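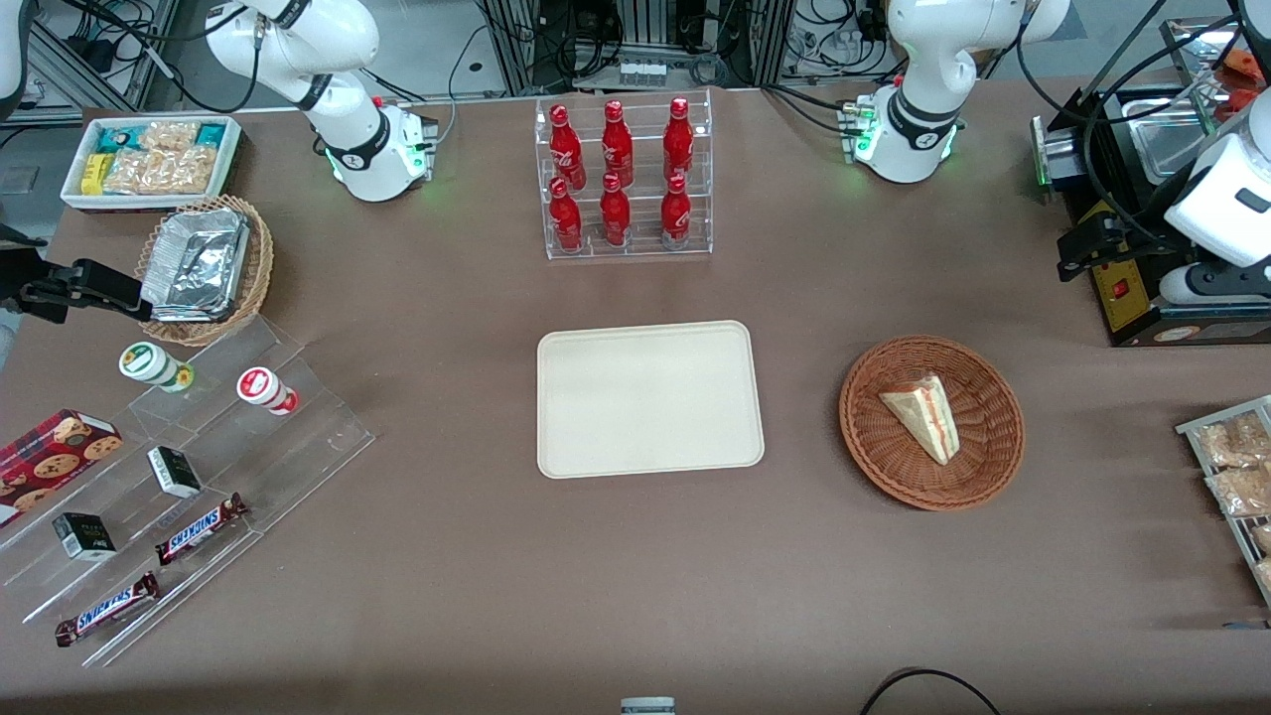
Issue 78

WHAT IS A WRAPPER FOR?

Pick up a snack bar and look at the wrapper before you tear it. It weighs almost nothing. It took a few seconds to put on at the factory and it will take you one second to pull off. In between, it may have to do its job for many months.

Food starts to change as soon as it is made. Bread goes hard. Crackers go soft. Nuts and oats begin to taste like old cardboard. A wrapper cannot stop these changes forever, but a good one can slow them down a lot.

Four things that spoil food

The first is water. There is always some water in the air, even when you can't see or feel it. A crunchy food soaks it up and gets soft. A chewy food often does the opposite and loses its own water to the air, so it gets tough. Cookies and bread left out on the same counter overnight will show you both. By morning the cookies are softer and the bread is harder.

The second is oxygen, one of the gases in air. We need it to breathe, but it is hard on fats and oils. When oxygen mixes with the oil in nuts, seeds or chips, the oil slowly turns into other things that smell and taste bad. The word for this is "rancid." Rancid food smells a bit like crayons or old paint.

The third is light. Bright light speeds up the damage that oxygen does, and it can fade colors and break down some vitamins. Many snack wrappers have a shiny silver layer on the inside. That layer is a very thin coat of aluminum, and it keeps out light and most of the air.

The fourth is living things. Mold, bacteria and hungry insects all like the same food we like. A closed wrapper keeps new ones from getting in.

More than one layer

Many wrappers look like a single sheet of plastic but are really several sheets stuck together. The outside layer holds the ink. A middle layer may block air. The inside layer touches the food and melts a little when it is heated, which is how the ends get sealed.

Look at the two ends of a wrapped bar. You will probably see small ridges, like the teeth of a comb. They were made by two hot metal jaws that squeezed the wrapper shut. There is often one more seal running down the back, where the two long edges meet. The machine that does this is called a flow wrapper. It pulls plastic film off a big roll, folds it into a tube around a moving line of bars, and then seals and cuts between them.

At the Bjarnason bakery in Brevby, one flow wrapper closes 200 bars a minute. Poul Bach runs the machine on the morning shift, which starts at 5 a.m.

"If the jaws are too cool, the seal opens up," he told us. "Too hot and they burn a hole. I check one from each tray by squeezing it under water. Bubbles mean a leak."

Some wrappers are clear and some are not. Shoppers like to see what they are buying, but a clear wrapper lets light in. A company that picks clear film may print an earlier date on the package, or tell stores to keep the boxes closed until they are needed.

Before plastic

People wrapped food long before there were factories. Banana leaves, corn husks and grape leaves have all been used, and they still are. In many places meat and cheese were covered with cloth, wax or fat. Waxed paper was common in stores by the late 1800s. Clear film came in the early 1900s. The first kind, cellophane, was made from wood.

The problem with wrappers

Layers that are stuck together are hard to pull apart, so most snack wrappers can't be recycled with bottles and cans. They go in the trash. Wrappers are also light, and the wind picks them up easily. When pupils in Sarnham cleaned the path beside their school last October, they picked up 723 pieces of litter, and food wrappers made up the biggest pile.

Companies are trying wrappers made from one kind of plastic, or from coated paper. Paper is easier to recycle, but plain paper lets water and air through. The coating has to do the work, and it has to be thin enough that the paper can still be recycled.

TRY IT: THE CRACKER TEST

You need 2 crackers from the same package, a small jar with a tight lid, and a plate.

Put one cracker in the jar and close the lid. Put the other on the plate. Leave them side by side on a shelf for three days, then break each one in half and listen. Write down which one snaps — and try it again in different weather to see if your answer changes.

Don't eat the crackers afterward.

WORDS TO KNOW

Film: a very thin, bendy sheet of plastic.
Rancid: spoiled, when talking about fat or oil.
Seal: a place where two edges are joined so that nothing gets through.

Text by Nanna Lauritsen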